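### 4.2 Colour terms in the household interviews

The second round of interviews dealt with the words people use for brown. Brown had given the most trouble in the pilot. Speakers in Stullwood and Kasinton agreed closely on red, yellow and green, but the same strip of painted card was called "tan" in one kitchen and "mustard" in the next. We therefore gave brown its own session, with 46 households taking part, 26 in Stullwood and the rest in Kasinton.

Each speaker was first asked to list every word they knew for a brown colour, with nothing on the table to look at. The lists were short. Most held between four and seven words, and "tan", "beige" and "chocolate" came up in nearly all of them. Words tied to local trades were less common than we had expected. "Bark" was given by 13 speakers, all of them over sixty and all but two from Stullwood, where the tannery was the main employer until it closed. In Kasinton the same speakers' age group offered "tea" and "strong tea" as separate colours and kept them apart without hesitation in the later tasks.

After the listing task we asked where one brown stops and the next begins. Painted cards are poorly suited to this question, as each card has an edge and the speaker takes the edge as the answer. Colours that run into one another, as in Figure 3, leave the speaker to decide where the change falls, or whether there is one.
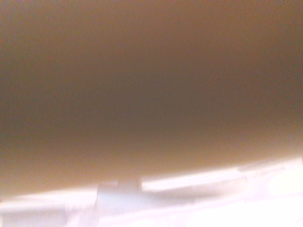

**Figure 3.** Brown and tan tones without a sharp division, warmer and more golden towards the lower right.

Joana Pacheco objected at this point that a boundary task of any kind puts the boundary into the speaker's head, and that we would do better to let people talk about coats, gravy and garden fences and collect the words as they fell. We accept part of this. The free talk recorded at the end of each visit did bring out words that the listing task had missed, among them "fox", "rusty" and "Cadov brown", the last used only of the old front doors on the Cadov estate. It did not, however, tell us how far any of these words could be stretched, and for that some form of direct question was still needed.

The recordings were transcribed in full and came to almost 2,000 uses of a brown term. Compounds were counted under their last part, so that "reddish brown" was entered as "brown" and "dark tan" as "tan". Where a speaker corrected themselves — "beige, no, fawn" — both words were kept and the second was marked as preferred. The coding was checked against the Torres word list, with one change: "khaki" was moved from the greens to the browns, as no speaker in either town used it of anything green.

Differences between the two towns are taken up in Section 4.3. Age is treated separately in Section 5.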